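About the Mirlow Group 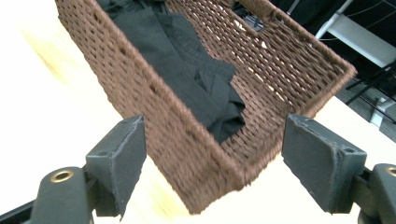
The Mirlow Group is a research laboratory concerned with one question: how a robot may learn to handle soft and flexible household objects from demonstrations given by people. The group was formed within the engineering school at Tipoki, where it keeps its offices, its workshop and two rooms set aside for recording. It is directed by Maxine Bolger, who came to the school after a career in textile machinery and who continues to teach the second-year course in mechanical design.

Our Work

Most of what a person picks up in a home will bend, sag or fold. Cloth has no fixed outline. A woven basket gives a little when it is gripped, and its shape in the hand depends on how hard it is held and on what is inside it. Methods that were developed for rigid parts on a factory line rely on knowing the shape of the object in advance, and they carry over poorly to such things.

The group works instead from human demonstration. A person holds a two-fingered gripper with a camera mounted on it and carries out a task by hand, such as taking hold of a basket with clothing in it, moving it, or taking a garment out of it. The camera records what the gripper faces at each moment, and the motion of the tool is recovered afterward from the video. A control policy is then trained on these recordings and run on a robot arm fitted with fingers of the same form. No robot is needed while the demonstrations are collected, and the work can therefore be done wherever there is a table and reasonable light.

The Sostex Method

Our principal result to date is a training method known as Sostex. It grew out of a difficulty that the group met early on. When a policy was trained on complete demonstrations, each moment of a task was given the same weight. The long stretches in which the gripper travels through open space made up most of the data, while the short interval in which the fingers close on an object made up very little. The resulting policies moved well and grasped badly.

Sostex divides each demonstration at the points where the distance between the fingers begins to change. The segments on either side of such a point are given greater weight in training, and the policy is asked to predict the finger opening several steps ahead as well as at the present step. It receives no model of the object and no label stating what the object is made of.

The method was tested on a set of 60 household articles, among them baskets, towels, folded garments and cloth bags. The training set held 1245 demonstrations. With Sostex the robot completed more of the basket and garment tasks than it did under uniform weighting, and the gain was largest where a container had fabric inside it. In those trials the earlier policies often closed on the rim too soon or pinched the cloth together with the wall.

Limits of the Present Results

The group considers it proper to state these as plainly as the results themselves. Sostex does little for tasks in which the grip never changes, such as wiping a surface. It performs less well where the object fills most of the camera's view at the moment of contact, a common condition with large baskets, and one in which the policy may lose sight of the far rim. Strong daylight on a pale table also lowers performance, and dark cloth remains harder than light cloth – its folds show little contrast, and one layer is easily taken for another. A study of these cases is in progress under the name Findus. It compares a second, wider camera with a simple force reading taken at the fingers, and early trials favor neither clearly.

How We Record

Demonstrations are given by students and staff of the school, each of whom completes a short period of practice before recordings are kept. Demonstrators are asked to work at an ordinary pace and to leave in any hesitation or second attempt. Recordings with a failed grasp are retained and marked as such. An earlier practice of discarding them was given up when the group found that policies trained only on clean recordings did not recover from a missed grasp.

Objects are bought from ordinary shops and used until they wear out. Finger pads are made in our own workshop and replaced on a regular schedule, though pads with moderate wear stay in service by design, so that the policy does not come to depend on a fresh gripping surface. The workshop log notes which pair was in use for each session, and the pad number is stored with the recording.

People and Teaching

The group has 11 members, including doctoral students, research engineers and one workshop technician. Members meet every morning at half past nine to review recordings made the day before. Undergraduate students may join for a single term or for a full year, and several of our present doctoral students first came to the group in this way. Applicants for the fall term should write before the end of May, naming a member of the group whose work they have read.

Data and Visits

Recordings from completed studies are shared with other laboratories on request, together with the drawings for the gripper and its pads. Nearly 2000 recordings from earlier studies are now being checked and relabeled to the current standard and will be added to the shared collection in December. Requests should name the intended use and the person who will be responsible for the data. Visitors are received by arrangement with the school office at Tipoki, and those who wish to try the hand-held gripper are asked to say so when they write.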